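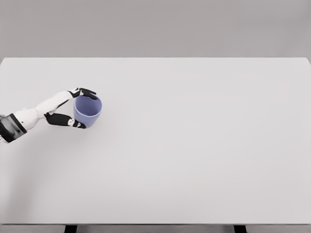
Figure 1. Simulated arm with both fingers around the cup, left side of the table.

3. Collecting the demonstrations

Siebe Prins and Thijs De Smet recorded the grasping examples in the simulator in July. The task was kept small: reach the cup, close the fingers on it and lift. We used one cup without a handle, so the policy did not have to learn a preferred side.

Each run was driven by hand from the keyboard and saved as joint angles plus one rendered view per step. The cup's start position was drawn at random before every run. We kept 912 runs. Runs where the cup tipped over went into a separate folder and were not used for training.

Two problems came up. Siebe approached more slowly than Thijs, which made his runs longer, so we resampled everything to 800 steps. The first batch also had too few starts near the far edge of the table, and Mudassar Tanoli changed the sampling range before the second batch. Training on the full set is covered in section 4.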